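Philomena Ó Briain
Brush storage, continued from March. Short posts, mostly measurements.

1/ The subject is where makeup brushes live between uses, and what they live in. I have moved mine out of the drawer and on to the dressing table, in a square ceramic cup.
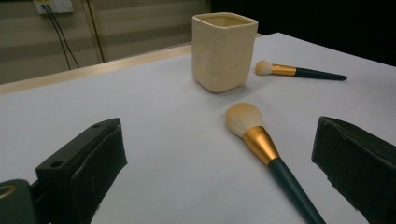

2/ Starting with the cup. Square has one advantage over round: a handle settles into a corner and stays there. In a round tumbler every brush slides along the wall whenever you take out its neighbour, and the heads end up pressed together.

3/ The disadvantage is cleaning. Powder collects in the corners at the bottom and a cloth does not reach it. A cotton bud does. Once a fortnight is enough for me.

4/ Weight matters more than height. My old holder was a thin plastic tube weighing next to nothing, and one large powder brush leaning outwards would tip it. The working rule: empty holder heavier than everything you intend to put in it. Kitchen scales will settle the matter.

5/ On capacity. My cup holds 282 ml to the brim, measured with water and a jug. This number is of no use whatever for brushes, but two people asked last time, so there it is.

6/ The useful number is how many heads fit side by side above the rim without touching. Handles take up almost no room. Fluffy heads take up all of it. For me the limit is 3 large ones, or one large and a handful of small.

7/ Surface. Pale matt clay marks easily. Foundation on a fingertip will leave a print that needs washing-up liquid and a soft toothbrush. Bronzer is worse. If you can't live with that, buy something glazed.

8/ Unglazed clay also takes up water, so I don't put damp brushes in it. Strictly dry storage. The same goes for wooden handles standing in anything with a wet bottom: the paint lifts at the tip first.

9/ Drying is a separate job, done elsewhere. Flat on a folded towel, heads just over the edge of the worktop so that air gets underneath. Never upright while wet. Water runs down inside the ferrule (the metal collar) and softens the glue, and a few months later you are picking hairs off your cheek.

10/ Marjan Kiani asked whether hanging them head down is better. Probably, marginally. I tried a rack and spent longer threading handles into it than the drying saved. The towel is free.

11/ Washing: lukewarm water, a small amount of baby shampoo, swirl in the palm, rinse until it runs clear, squeeze, reshape with the fingers. Keep the water line below the metal. Pale bristles are helpful here as you can see when you've missed a bit.

12/ They also stain. Cream bristles that have met a red blusher will keep a pink cast through several washes. This is cosmetic (sorry) and doesn't affect how they pick up powder.

13/ Gold-coloured ferrules show every water spot. Wipe with a dry cloth straight after rinsing. I don't use metal polish near the hair, and I would not recommend finding out what it does.

14/ Sorting. Big brush to the back left corner, small one to the front right. Reason: I am right-handed and use the small one more. Everett Rosenthal keeps his stage kit in order of use from left to right, which is sound if you do the same face every night.

15/ Dust is the one real argument for the drawer. An open cup by a window collects it. Options: a lid, a cloth over the top, or using the brushes often enough that it doesn't matter. I chose the third.

16/ On buying. Sovemel have a square pot I looked at, but the opening narrows towards the top and a wide head catches on the way out. Whatever the make, check that the sides run more or less straight, and take your largest brush to the shop.

17/ White table: shows loose powder at once, wipes clean in one pass. I had a dark one before and it looked tidy for weeks when it wasn't.

18/ Next up is sponges, which don't belong in a cup at all. Bernadette Iwasaki has sent me a wire stand to try and I will report when it has had a month of use.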